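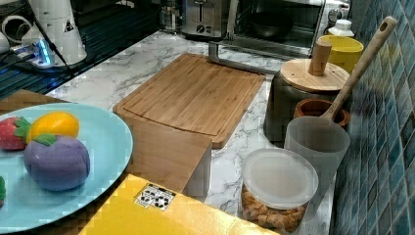
Susdale Family Kitchen: where we are in July

Hi Dorota,

You asked for something short this time, so I'll try (no promises!). The big news is that the second round of evening cooking classes is full. We had 2 groups planned and the waiting list got long enough that Othmane is now asking me for a third, which I'd love to do if the fall money comes through.

Spending first. Of the 3000 you gave us for the spring, 380 is left. Most of it went on groceries and on Teresa's teaching hours, and the one surprise was the oven repair - 400, ouch. I moved that over from the printing line, so the recipe booklets will be black and white for now. Teresa says people scribble all over them anyway.
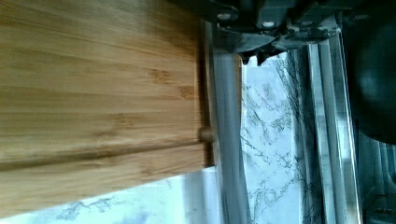

Attendance dips when class starts at 5:30, and parents keep telling us they can't get across town that early. We're moving to 6:15 after the summer break. Yasmine is also redoing the soup week, which ran way over both times, and she wants to split the stock and the soup into separate evenings.

Still open: the insurance renewal, and a reply from Drastavier about the vegetable deliveries. I've called them twice and will try again next week. Could you let me know by the end of the month if the 380 can roll over?

Thanks so much,
Bouchra Ouali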